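Section 3: Setting Up Your Skevar Sourdough Proofing Box

Welcome to the fun part! Once the Skevar is up and running, you can stop chasing warm spots through the house and get on with baking. Set aside a quiet half hour for your first setup and keep this guide close by.

Before you start

Wash the water tray and the wire rack in warm, soapy water and dry them well. Leave the packing foam out of the box, including the small piece tucked behind the heater plate (it's easy to miss).

CAUTION: Do not plug in the unit until step 5.

1. Unfold the walls until both hinges click.
2. Set the box on a flat, hard surface with 2 inches of open space on every side.
3. Slide the water tray onto the heater plate, spout facing you.
4. Pour in water up to the lower line and lay the rack on top.
5. Close the lid, plug in the cord, and press the dial once.

The display blinks 3 times and then shows the room temperature. Turn the dial to pick your setting, then press again to lock it in.
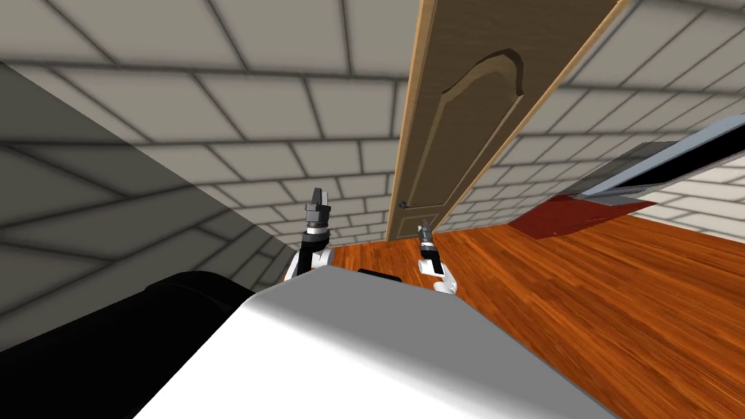

Let the box warm up for 15 minutes before the dough goes in. Cooler rooms may need longer, and that's fine! A lively starter will forgive you.

NOTE: For a slow overnight rise, choose the Low setting. Chi-keung Ng, who wrote the recipes at the back of this guide, lets his rye go almost 16 hours this way, and the flavor is wonderful.

6. Place your covered bowl in the center of the rack.
7. Check the water level at the halfway point and top it up if the tray looks low.

CAUTION: The heater plate stays hot after the unit is switched off. Let it cool fully before lifting out the tray.

If the display shows E2, unplug the unit, reseat the tray, and begin again at step 5. For storage and cleaning, see Section 4.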